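Wednesday, gone nine

Finally made a start on the books at work! I've been moaning about them since October (three crates, all from the Najafi order) and this afternoon I cleared the long white table and began sorting. The two robot textbooks came out first, both in Chinese, and I do love the one with the white robot throwing a pose on the cover.
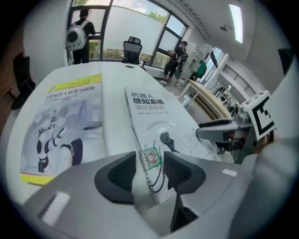 Put them by subject, came the shout from across the room, because going by size is how we lost the atlas. Fair enough, but subject means labels, and the label roll has gone walkabout again. So I did little heaps instead and wrote a list on scrap paper, with the Flunard catalogues at the bottom where they belong.

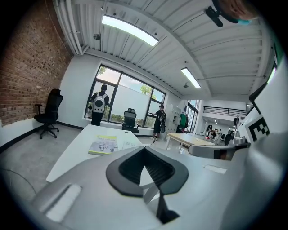

I got through 32 before my back gave up, and that leaves the Stekus lot for tomorrow. Must ring about the shelves too. Had beans on toast and an early bath, lovely.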